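Zellum Burial Flag Case, Wall or Shelf Mount
Dradstead Memorial Products

Overview

The Zellum is a triangular display case for a folded United States burial flag, the 5 ft by 9½ ft cotton flag presented to the next of kin at a military funeral. It can stand on a shelf or mantel or hang on a wall from the supplied bracket. The case is sold empty. Flag, medals and insignia are not included.

The case is made to order for individual families and for veterans' organizations that present cases at memorial events. Engraving of the base plate is included in the price of a single case.

Construction

The frame is solid walnut with mitered corners, splined and glued. The finish is a satin lacquer on all outside faces. Inside faces are sealed separately with a water-based coat, as bare wood in contact with cotton can discolor the fabric over time. The back panel is removable and held by turn buttons. No tools are needed to insert or take out the flag.

The front is clear acrylic with an ultraviolet filter. It sits in a groove with a felt gasket on the three sides. Glass is available on request but adds weight and is not recommended for wall mounting above seating or beds. The filter slows fading and does not stop it. A case placed in direct sun will still show color loss in the blue field before the red stripes.

Interior support is a pair of foam wedges covered in unbleached cotton. They hold the fold against the front without pins, staples or adhesive. Do not use any of these on the flag.

Fit

The case is cut for a flag folded in the standard triangular manner with the blue field outward. A flag folded loosely may be too thick for the back panel to close. Do not force the panel. Refold the flag with a second person keeping tension along the length, or remove one wedge. Smaller flags, such as the 3 ft by 5 ft nylon type flown outdoors, will sit low in the case and need the filler wedge set (order code Z-F).

A flag that has been stored in plastic should be left unfolded indoors for a day before it goes into the case. Trapped moisture is the usual cause of spotting.

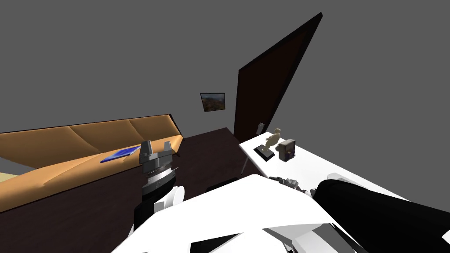
Wall mounting uses a two-part steel cleat. One part is fixed to the back of the case at the factory and the other is screwed to the wall through 2 slotted holes, which allow a small correction for level after the screws are started. At least one screw must go into a stud. The second may use the supplied anchor in drywall. Where the case hangs over a long sofa like the tan-orange one, set the bottom of the base clear of the top of the backrest by enough that a seated person leaning back will not touch it. Walnut reads clearly on a plain gray wall, and the black-stained frame is the better choice on white. Avoid exterior walls in damp climates, walls above a radiator, and any position under an air supply vent.

The cleat is rated to 20 lb. A loaded case with the acrylic front is well under this figure. With the glass front and the medal drawer fitted, use two stud fixings.

Engraving

The base plate is brushed brass, laser engraved and filled in black. Up to four lines are available. The usual order is rank and full name, branch of service, years of birth and death, and a line of the family's choosing. Rank is engraved as supplied. We do not alter abbreviations, so please check the form used by the branch before submitting. A proof is sent by email, and work on the plate starts only when the proof has been returned with approval.

Service emblems are not engraved as a standard item. Customers asking for one should write to Torunn Aasen in the engraving shop before ordering.

Options

Black-stained frame: no change in price
Glass front: adds to lead time
Medal drawer, velvet lined, fits below the case: order code Z-M
Filler wedge set for smaller flags: order code Z-F
Replacement acrylic front with gasket: order code Z-A
Second plate, for a case that will be rededicated: order code Z-P

The medal drawer attaches with the same turn buttons as the back panel and can be added later. It does not fit the earlier Gakex case, which has a narrower base.

Care

Dust the frame with a dry cloth. Clean the acrylic with water and a soft cotton cloth only. Ammonia-based glass cleaners will cloud it. The brass is lacquered and should not be polished.

Open the back once a year and check the fold for insects or spotting. Cotton burial flags are not made for machine washing.

Orders by organizations

Posts, foundations and unit associations may order in quantity, with a maximum of 500 cases per purchase order. Names for engraving are accepted as a spreadsheet with one row per plate. Farhad Kazemi handles these orders and will return a full proof sheet for signature. Each case is boxed singly with the name on the outside label, so that cases can be handed out at an event without opening the cartons.

Cases for a dated ceremony should be ordered with the ceremony date in the notes field. Orders for late May should reach us in April.

Shipping and warranty

Cases ship on Tuesday of each week by ground carrier. The joints and cleat are warranted for 2 years against failure in normal indoor use. Fading of the flag, scratches to the acrylic and damage from an improper wall fixing are excluded. Engraved plates cannot be returned unless the engraving differs from the approved proof.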